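Flundstead team opens up its block-sorting planner

20/10/2025

The robot software group at Flundstead has released Gitton, a planner that lets a robot arm work out a whole string of pick-and-place moves before it makes the first one. The code went up this morning with the full set of simulated test tasks, and people have already started poking at it on the project's forum (the first bug report came in before lunch!).

Gitton grew out of a smaller tool called Endis, which the same group put out in May. Endis could plan a single grasp and a single placement very quickly, but it had no idea what came next. Ask it to put one block where another block was already sitting and it would cheerfully plan the move, then stop with an error when the collision checker said no. Gitton looks ahead. If something is in the way, it finds a spot to park it, moves it there, and carries on with the job it was given.

"The fun part is watching it make room for itself," said Petro Holovko, who leads the planning work. "We never wrote a rule that says clear the shelf first. It searches over the order of the moves, and clearing the shelf falls out of the search because every other order fails."

The tasks all take place on a simulated tabletop, with small blocks resting on bigger ones of different heights. Differences in height sound like a small detail, but they matter a lot to the planner. A path that is safe over a low platform can drive the gripper straight into the side of a tall one, so each move has to be checked against the shape of everything nearby, including whatever the arm is carrying at the time.

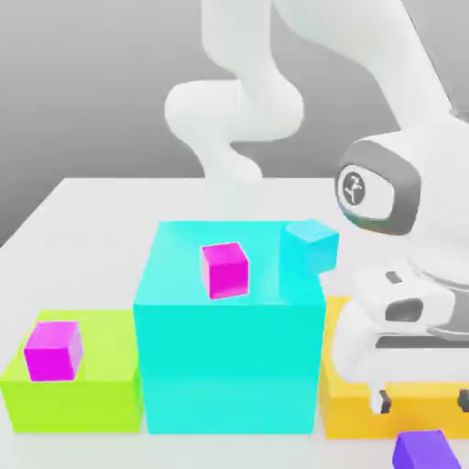

A simulated tabletop task with three platforms, the cyan one the tallest. Render: Flundstead robot software group

Under the hood, Gitton splits the problem into 2 layers. The top layer picks an order: which block to move, and which surface to move it to. The bottom layer tries to turn each step into a real arm motion, with joint limits and collisions taken into account. When the bottom layer gets stuck it sends back the reason, such as a blocked grasp or a goal spot that can't be reached, and the top layer uses that to rule out a whole family of similar plans. Endis had no such link between the layers, and Holovko says adding it was most of the work.

The group ran the planner on 500 randomly generated layouts and it found a complete plan for 87 percent of them within the time limit. Most of the misses came from blocks placed very close to the side of a taller platform, where there is hardly any space for the fingers. Holovko's team has posted every failed layout along with the solved ones, and that is great news for anyone who wants to try a different grasp sampler on the hard cases.

There is plenty here for people who don't care about blocks, too. The release comes with a viewer called Sumampouw that plays a plan back step by step and shows the branches the search threw away. Click on a dead branch and it jumps to the exact arm pose where the check failed — a lovely thing to have when you are staring at a plan that makes no sense. The viewer reads plain log files, so it can be hooked up to other planners with a short script.

Some limits are worth knowing before you download it. Gitton assumes it is told exactly where every block is, so there is no camera or perception code in the package. It plans for one arm only. It also treats each placement as perfect, with no allowance for a block that slips or lands a little crooked, and the group says replanning after a bad placement is next on its list.

The download includes four worked tasks with notes, and the simplest is a good place to start. It runs on an ordinary laptop with no graphics card. Questions go to the project forum, where the team is also collecting new layouts from users for the next round of tests.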